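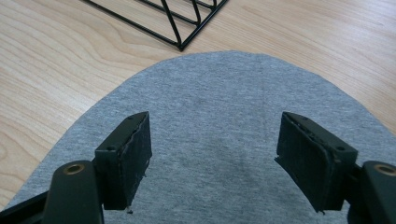 Workroom Safety and Inspection Checklist, with Comments
Emley Knit and Sew Room

Date of check: 5/27/26
Checked by: Ingeborg Schnyder
Comments added by: Ingeborg Schnyder, Ferdinand Hollenstein (initials FH)
Next check due: July

Marks used: OK, ACTION (to be put right before the next class), WATCH (usable, look again in July).

1. Floor and walkways

1.1 Walkway from door to cutting table clear. OK
1.2 Bags and yarn baskets kept under chairs. ACTION
Two large project bags were in the gap by the window when I came in. The gap is the second way out. Hooks are up on the back wall and there is room on them.
1.3 Floor free of pins and needle ends. WATCH
Swept with the magnet before the check. Most pins came from beside the blocking boards. FH: please sweep after blocking as well as at closing time.
1.4 Rug edges flat. OK

2. Pressing and steaming

2.1 Iron flex free of cuts and scorch marks. OK
2.2 Hand steamer flex and plug. ACTION
The outer sleeve has pulled away from the plug and the inner wires show. Taken out of use and labelled. FH: I will fit a new plug or replace the steamer. Use the iron and a damp cloth until then.
2.3 Iron stands steady on its rest. OK
2.4 Ironing board legs lock. WATCH
Locks, but needs a firm push. Try it with your hand before putting the iron on it.
2.5 Water emptied from irons at the end of the day. ACTION
Small iron still full from the last session. It spits rust when left, and we have had a mark on a cream cardigan front from it.
2.6 Nothing stored within reach of the hot iron. OK

3. Cutting tools

3.1 Rotary cutters closed when put down. OK
3.2 Spare blades in the lidded tin. OK
3.3 Used blades in the sharps tub, not the bin. OK
Tub is getting full. FH will take it away.
3.4 Shears returned to the rack, points down. WATCH
One pair of the long Vidmar shears has a loose pivot screw. Tightened today. If it works loose again, take them off the rack.

4. Needles, pins and hooks

4.1 Fixed circulars: joins smooth, cables not split. ACTION
An 80 cm Flodari has a split cable near the join. Removed. It was catching the yarn, which may explain the complaints from the shawl group.
4.2 Straight needles: tips whole, no splinters. OK
Three bamboo pairs sanded.
4.3 Interchangeable tips screwed home and keys back in the case. WATCH
One key missing. Look in your notions pouches, please.
4.4 T-pins free of rust. ACTION
Rusty ones picked out of the blocking tin and thrown away. Dry the pins before they go back in. The tin should be left with its lid off overnight.

5. Knitting machine and sewing machines

5.1 Travance knitting machine clamped at both ends. OK
5.2 Weights hung on the comb only, none left on the floor. ACTION
One claw weight under the table. It is heavy enough to hurt a bare toe and people do take their shoes off in here.
5.3 Spare needles labelled. OK
5.4 Sewing machines switched off at the wall when unattended. OK
5.5 Finger guards fitted. OK
5.6 Pedal leads tucked behind the table leg. WATCH
The lead on the end machine is short and sits across the knee space. Moving the table closer to the socket would cure it.

6. Lighting and seating

6.1 Table lamps steady, no bare flex. OK
6.2 Bulb in the corner lamp. ACTION
Flickers. Not good for dark yarn or for anyone with headaches. New bulb is on the list.
6.3 Chairs sound. WATCH
One chair rocks. Felt pad added to the short leg.

7. Wool store and dye cupboard

7.1 Dye powders locked away and labelled. OK
7.2 Dust masks in date. OK
7.3 Dye pans kept apart from kitchen pans. OK
FH: the dye pans now have red tape on the handles. Anything with red tape stays out of the kitchen.
7.4 Moth traps checked. WATCH
Nothing caught. Trap by the fleece shelf replaced.
7.5 Top shelf load. ACTION
Cones are stacked too high. Bring down the heavy cotton and leave only the light lace cones up there. Use the step, not a chair.

8. Fire and first aid

8.1 Extinguisher in place, pin and seal whole. OK
8.2 Door opens freely from inside. OK
8.3 First aid box stocked. ACTION
Plasters low, no burn dressings left. FH has ordered both.
8.4 Accident book in the drawer. OK
No new entries.

Signed: I. Schnyder
Steamer to stay locked in the cupboard until FH has signed for it — key is with him.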